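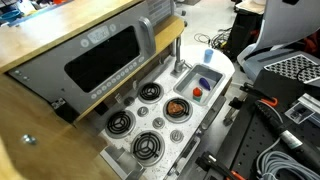
The Pliltska parents' group replied in February that the loan desk should open before the school run ends, and asked again why returned items stay off the shelf for so long.

Projects > Toy Library > Progress Reports
Print | E-mail this page

Both points were raised at the branch and are dealt with under Turnaround below.

Lending. The two branches, Pliltska and Utska, made 3,608 loans in the reporting period. Active member households now stand at 409. Pretend-play sets remain the most requested category, followed by ride-on toys. Puzzles are borrowed less than the original proposal assumed, and no further puzzles will be bought under this grant.

Turnaround. A returned item is checked for missing parts, cleaned and relisted. The target is three working days. Small items meet it. Large items do not, as Utska has one cleaning bench and it is shared with the repair work. A second bench has been ordered from Busen – delivery is expected in April.

Opening hours. Pliltska will open at 8:30 on Tuesday mornings as a trial. Staffing is covered by the existing budget line.

Catalog. The Rezaei software was installed at both branches. Duplicate records from the old card file are still being merged. Overdue notices go out automatically at Pliltska only.

Spending. Equipment is under budget, cleaning supplies are over. We request approval to move the difference between the two lines before the next payment.

3 comments | 3 shares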